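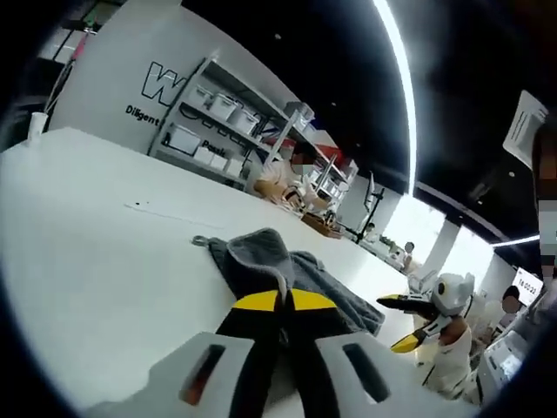

4.2 Towels with a hanging loop

Terry cloth turned out to be the most rewarding fabric in our folding study! A towel that has been dropped in a heap keeps a thick raised fold, and the hanging loop is a wonderful landmark for finding a corner (Figure 6). Folders at the Zusevell site were asked to work on a plain white table - gray cloth stands out well on it - and to make two folds. Most began at the loop, and some five tries were enough to settle into a habit.

Figure 6. Crumpled gray towel, loop at upper left.

Posted in June by the Condura textile group
Last updated: June

Related items
Rowbotham notes on napkin folding
Arnetti shelf and box storage study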